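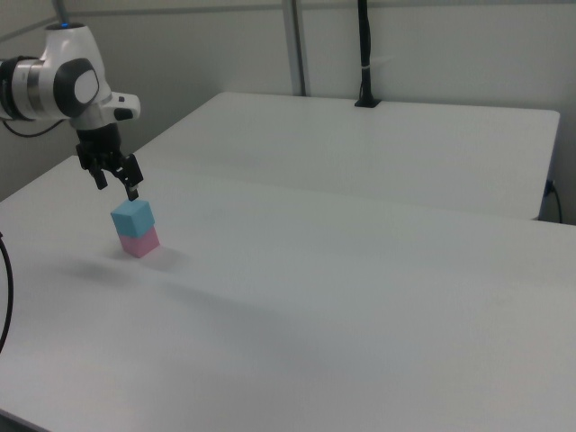 To: farwood-list
Date: 10/2/25
Subject: Re: Hullside open day – worth the drive?

> Is anyone going to write up the Hullside visit for those of us
> who couldn't get away? Mostly want to know if the block demo
> is the same one they showed at Costello in August, and whether
> they let you near the arm. Also parking.

Quick one, typing this between meetings.

Went yesterday with the Fistgate group. Parking is bad, use the lot behind the loading dock and walk round. Sign in at the front, bring ID, they did check.

Block demo – not the same as Costello. That one was all bins and a conveyor. Hullside has one white arm on a plain white table, black two-finger gripper, soft colored cubes. Pink and light blue. Stacking and unstacking, basically. Sounds dull, I stayed for 5 runs.
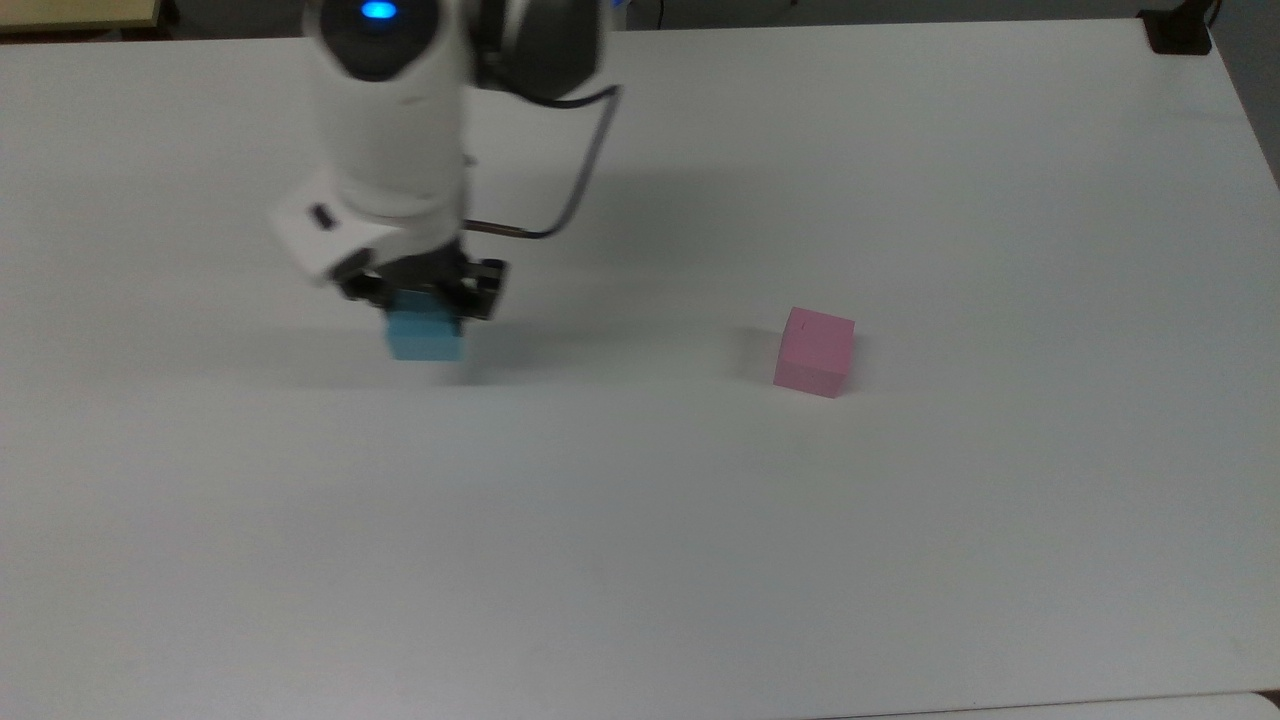

Moves quicker than I expected between picks, then slows right down near the table. Asked about grip force and got a decent answer, they tune it per material and keep a log. Asked about cycle time and got a shrug. They say 1262 runs logged since August, 152 of them marked as failed, mostly bad placement on the top cube. No handout, so thats from my notes.

You can get pretty close, there's a tape line on the floor. No touching. Talk before the demo runs long and you can skip it, same slides as the web page.

Groups are capped at 4 for the afternoon slots so book early if your coming from Farwood. Mornings are looser. Coffee is in the other building.

Will send the rest of my notes when I find the cable for my laptop. If somebody has the booking link please post it – mine has expired.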